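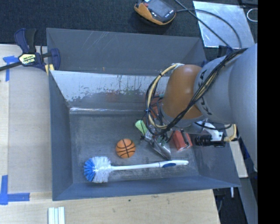 I caught Akinyi Ndung'u on the phone while she was eating toast, and she told me right away that she wasn't going to stop. Fine by me! I'd been trying to get her to talk about her neighborhood choir for weeks.

She started the Derton Singers with her friend Abrehet Dinsa after the two of them got bored at somebody's birthday dinner and began harmonizing over the cake. "Abrehet took the low part without asking," she said. "I thought, well, okay, we have to do this again."

They put up a flyer at the laundromat and hoped for ten people. By the spring concert they had sold 200 tickets, and then had to go borrow chairs (from a church, a bowling alley and her aunt).

I asked if you have to read music to join, mostly for selfish reasons. "No, no, no," she said. "I send everybody a recording of their part. You sing along in the car. If your kids complain, you're learning it."

The money side is less fun. New songbooks and a used piano came to $3,400, and the piano still sticks on one of the high notes. "We just sing louder there," she told me, laughing.

Her favorite piece right now is a lullaby that Abrehet's grandmother used to sing, which they've been arranging together, slowly, with a lot of arguing about the ending. Akinyi wants it to fade out. Abrehet wants one big chord.

"She's going to win," Akinyi said, and then her kettle went off and she had to go.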